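Ticket 428: Gripper finger and fixture purchase for the sorting cell
Category: Equipment / Budget request
Status: Waiting on quote
Opened by: Balthasar Marti
Assigned to: Purchasing, Trurcombe site
Opened: 23 February 2024

Summary

We need to decide whether to buy a second finger set for the sorting cell in this budget round or put it off. The current set came with the arm from Kivero and is the only one we have. If it is damaged the cell stops until a replacement ships. I would like one spare set, new contact pads, and a proper fixture for presenting blocks upright. Details below so purchasing does not have to come back to me for each line.

What the cell does now

The arm works with foam and solid blocks and a shape-sorter board inside a gray tray. Blocks stand on the tray floor between picks. The tall notched ones are the hardest to plan for. They have a small footprint for their height, and the two prongs at the top leave less material to close on if the arm comes in high. 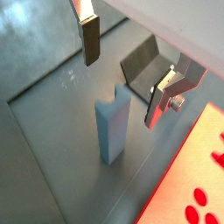

Notched foam block standing on the tray floor, with the gripper fingers above and to the right.

Because of the notch we want to grip lower on these, and that is where finger length comes into the quote. Please ask Kivero for the price of the long fingers as well as the standard ones. The mounting pattern has to match what is on the housing today. If it does not, we need an adapter plate and I want that on the same quote, not as a surprise in April.

Log

Entry 1 (Marti)
Went through the old order. The finger set was bundled with the arm and has no separate price, so we have nothing to compare against. Asked Kivero for a line-item price and a part number.

Entry 2 (Purchasing)
Kivero says minimum order on contact pads is 30. Is that too many?

Entry 3 (Marti)
No, 30 is fine. They keep on the shelf and we can use the same pads on the training unit. Please check that they are sold without the backing plate. We have plates.

Entry 4 (Purchasing)
Confirmed, pads are sold alone. Kivero can also offer the fingers through Werkska, who stock them locally. Same part, shorter lead time, slightly higher price. Which do you want on the request?

Entry 5 (Marti)
Put Werkska down for the spare set and Kivero for the pads. Lead time matters more for the fingers. While I was at it I looked at what hardware goes with each finger. The right side uses a socket-head bolt on the outer face, and I would rather buy spare bolts with the set than hunt for them later. Add 4.

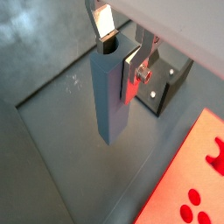
Fixture

The second part of this request is the block fixture. At the moment the operator stands each block up by hand before a run. That is acceptable for short sessions but it will not hold up once we go to the longer schedule in April.

Kaufmann sent two options:

Option A: fixed nest, one block size per nest. Cheapest. We would need a different nest for each shape, and they have to be swapped by hand.

Option B: adjustable nest with a sliding stop. Costs more but covers every block we use at present, long gray ones included. Kaufmann wants a drawing of the tray before they will confirm it fits inside the raised border.

I prefer option B. I measured the tray and sent the drawing. The one number they asked about was clearance between the nest and the border, and I told them to leave 80 mm so the fingers can open fully on that side.

Entry 6 (Purchasing)
Can the fixture go on the maintenance budget? The equipment line is close to its limit.

Entry 7 (Marti)
The pads and bolts can, they are consumables. The fixture and the finger set should stay on equipment. If only one of those two fits this round, take the finger set first. We can keep standing blocks up by hand for a while — we cannot run with a broken finger.

Entry 8 (Purchasing)
Understood. Request split in two. Pads and bolts approved under maintenance and ordered. Finger set entered under equipment, waiting on the written quote from Werkska. Fixture on hold until Kaufmann confirms fit.

Open items

- Written quote from Werkska, standard and long fingers
- Answer from Kivero on whether the long fingers need the adapter plate
- Fit confirmation from Kaufmann for option B
- Shelf location for spares (Marti to label)

Next review: first budget meeting in April. Leave this ticket open until the finger set has been received and test fitted.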